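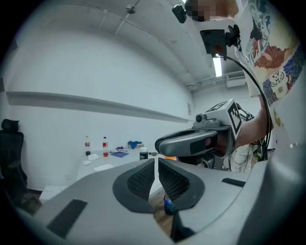
Chapter 5: Clearing a Shared Table

Courses > Household and Workplace Skills > Unit Two: Surfaces > Chapter 5

A shared table collects things. Someone puts down a drink and goes to answer the phone. Someone else leaves a sheet of paper near it, and a cloth gets dropped at the back. By three in the afternoon the table is full of items that belong to several people, and the next person who needs it has to decide what to do with all of them.

The white table in the opening photograph is a fair place to start. It has two clear plastic bottles with red labels on it, one mostly empty and the other with red liquid in the lower part. A small crumpled white item lies near the first bottle and a flat sheet of paper is in front of the second. There is also a purple-blue mat, and farther back a blue cloth in a heap. Before reading on, write down what you would move first and where you would take it.

Most students begin with whatever is closest. This works on a small table, but it often means picking up the same thing twice. In this chapter you will learn to sort before you lift.

5.1 Four groups

Everything on a shared table can be put into one of four groups: trash, liquids, papers, and things that stay. Some items are hard to place at first. A crumpled piece of white material could be a used napkin or a note somebody still wants, so open it before you throw it out. A bottle with a little drink left in it is counted as a liquid until it has been emptied, and only then goes in recycling.

Liquids are moved first. An open bottle that tips over will ruin any paper near it, and colored drinks leave a stain on cloth and on some kinds of mat. Check that the cap is tight, hold the bottle by the body, and carry it upright to the sink.

Papers come next. Stack them face up and set them in the tray or on a shelf, never on a chair. Trash is third. Cloths are shaken out over the bin, folded once, and either hung up or put with the laundry. Mats are the last thing to be lifted, and they go back after the table has been wiped.

5.2 The Prundale lunchroom

Wanda Okafor manages the lunchroom at the Prundale packing plant, where 195 people share one room across two shifts. In September she asked the day shift to write down every item left on the tables after lunch. The list ran to 561 entries for the month. Bottles and cups made up the largest share, followed by napkins and then paper.

Her first change was a narrow shelf by the door marked "Not finished yet." A person who meant to come back to a drink could leave it there with a name on it. Anything still on the shelf at the end of the shift was poured out. Her second change was to move the recycling bin next to the sink. You will work with her list in Exercise 3.

Key words for this chapter: surface, sort, return place, holding shelf, wipe-down.

Text for this unit by Thilini Sivakumar.

Related chapters
Chapter 4: Wiping and Drying Hard Surfaces
Chapter 6: Folding and Storing Cloths
Chapter 7: Labels and Return Places
Case reading: The Ulis Street Kitchen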